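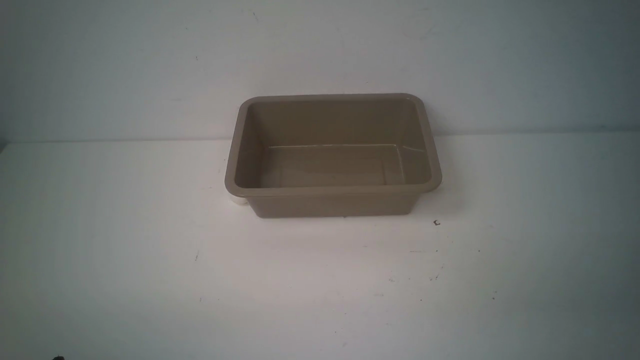 Kenza El-Sayed wanted to know whether she could skip this part and go straight to the shelves. You can, Kenza, but you'll be back here in a month with a tub full of rubber bands and dead batteries, so give me one evening first.

Section 2: Setting up your sorting tub

I keep one plain taupe tub for sorting and I use it for nothing else. It's an open-top, rectangular one with a rim that sticks out a bit at the ends, and I love that rim because my fingers go right under it when I pick the thing up. You don't need the same tub I have. Anything with smooth sides and a decent lip will do the job, and a dish tub from under your sink is perfectly fine if you can spare it. (Erlinda Catacutan uses a roasting pan. I've stopped arguing with her.)

What you'll need

The tub, empty
A clear tabletop or a good stretch of counter
Dish soap and a soft sponge
Two dry dish towels
Painter's tape and a marker
A trash bag and a donation bag, both open and standing up
A kitchen timer, or your phone

Before first use

1. Peel off any stickers while the tub is dry. If one leaves gunk behind, rub in a little cooking oil with your thumb, wait a few minutes and wipe it away. Don't go at it with a knife.

2. Wash the tub with warm water and dish soap, inside and out. Run the sponge along the seam where the floor meets the walls. Crumbs and dust love that seam, and it's the one spot I always used to miss.

3. Dry it with the first towel, then turn it upside down on the second one and leave it there while you clear your table. Get under the lip too, where water likes to hang on and then drip down your sleeve later.

4. Turn it right side up and set it on the table with a long side facing you. Leave enough room on both ends to lay things down. I put keepers to the left and everything else to the right, but swap that if you're left-handed or just stubborn.

5. Put a strip of painter's tape on the front and write the name of ONE drawer or shelf on it. Junk drawer. Bathroom left. Whatever you're tackling tonight.

CAUTION: Don't use the scratchy side of the sponge on a smooth plastic tub. The scratches hold dirt, and after that you'll never get it looking clean again. I ruined my first one this way and it now lives in the garage with the car rags.

CAUTION: Keep the tub off the stove, even when the burners are off. Counter space gets tight, I know, I have a tiny kitchen too!

Your first round

6. Empty the whole drawer into the tub. All of it, even the stuff you think is staying. If it won't fit, stop when the pile reaches the rim and save the rest for a second round.

7. Take out anything sharp before you start digging. Scissors, skewers, loose blades, that corn holder with no partner. Lay those flat on a towel where you can see them.

8. Wipe out the empty drawer now, while you've got the energy. Leave it open to dry.

9. Set the timer for 18 minutes. I tried longer and I just started reading old takeout menus.

10. Pick up one thing at a time and decide. Keep, toss, donate. If you catch yourself telling a story about it, put it back in the tub and go on to the next one. Stories come at the end.

11. When the timer rings, look at what's left. A handful of maybes is normal. Pick your favorite 2 and let the others go in the donation bag.

12. Put the keepers back in the drawer, big things first. Peel the tape off the tub, wipe the tub down, and you're done for the night.

NOTE: Batteries don't go in the trash bag. I save mine in a jar and take them to the drop-off at Navarro Hardware when the jar is full.

NOTE: If you share the house, text a picture of your donation pile before it leaves. Jayson Buenaventura gave away a can opener that belonged to his mother-in-law and he's still hearing about it.

How big should the tub be?

I get this one a lot. Mine is 16 inches on the long side, and that handles a regular kitchen drawer with some room to stir things around. Bigger sounds better until you try carrying it full. Once you pass a certain size you'll pile in three drawers at once and then you've got a project instead of an evening. If you already own a giant one, fill it halfway and pretend.

I like a plain, solid color as well. On a busy pattern the little stuff disappears, and it's the little stuff you're hunting for. Picture hooks, earring backs, the one screw that fits the towel bar. Against a flat grayish brown they show up fine.

Looking after it

Wash the tub after any round that involved food, batteries or makeup. For everything else, a damp cloth is plenty. Don't store things in it between rounds, not even "just for tonight." I mean it! The minute it holds mail, it's a mail tub, and you'll need to buy another one. I hang onto mine by leaving it on top of the fridge, upside down, where it's a pain to fill.

If the plastic starts to smell, sprinkle in some baking soda with a splash of water, let it sit for nearly 60 minutes and rinse well. Air it out by a window if you can.

When something goes wrong

The tub slides around while you dig. Fold the damp towel under it.

Everything is a maybe. You're tired. Put the tape label back on, cover the tub with a towel and finish in the morning over coffee.

The keepers don't fit back in the drawer. Do steps 10 and 11 again, but with the spatulas only. It's always the spatulas.

Once you've done three or four drawers this way, go on to Section 3, where we measure the shelves. Bring the tape and marker with you.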